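# Zirlow grasp planner: notes from the soft goods trial

I said I would put something up from the Zirlow work at Dandbridge once there was something to show. I'm still not sure there is, but the people who sell us planning software have had galleries up for months, and theirs are all mugs and drills on clean tables. We have been trying it on cushions.

The short version of the claim goes like this. Zirlow takes a depth image, guesses the shape of whatever is there, picks a place for each finger and hands the arm a path. The leaflet says it copes with "everyday household items". We gave it 1,887 attempts over the spring, most of them on bedding and seat pads, and I've read the logs for a good many more of those than I wanted to.

Cushions are a fair test because they have no proper shape. The planner wants a surface with an edge and a direction. Give it something white and padded and it finds a dozen faint ridges where the stitching is, and scores every one of them as a possible edge. The score it prints next to its favourite is usually very high. I've stopped looking at the score.
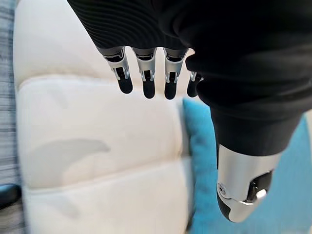
Cyprian Jasińska, who wrote most of our wrapper code, thinks I'm being unfair. His view is that the planner is fine and the depth data is poor, and that pale cloth would upset any sensor at close range. He may be right about the cloth. But the planner is the part that decides whether the data is good enough to act on, and in 107 of the logged attempts it went ahead with more than half the depth points missing. It didn't warn us. We only found out when Cyprian added a check of his own, and that check is now the most useful piece of software in the whole stack.

Shadows are my other complaint. The wrist camera sees whatever the hand casts on the cloth, and the segmentation step sometimes treats a shadow as a separate object with its own outline. Bellamy, the older tool we used before, did this too. The release notes for Zirlow say it was fixed. I'd call it less common.

To be fair to it, the path planning is good. Approaches are smooth, the wrist no longer takes the long way round, and replanning takes 40 milliseconds where Allard used to leave us waiting for seconds. If they sold that part separately I'd buy it and keep quiet.

We have five settings left to try on the segmentation side, and Cyprian wants to swap the depth filter first. I've agreed on the condition that we rerun the old logs through it before anyone makes another chart. More pictures will go up when the rerun is finished, including the ones where it goes wrong.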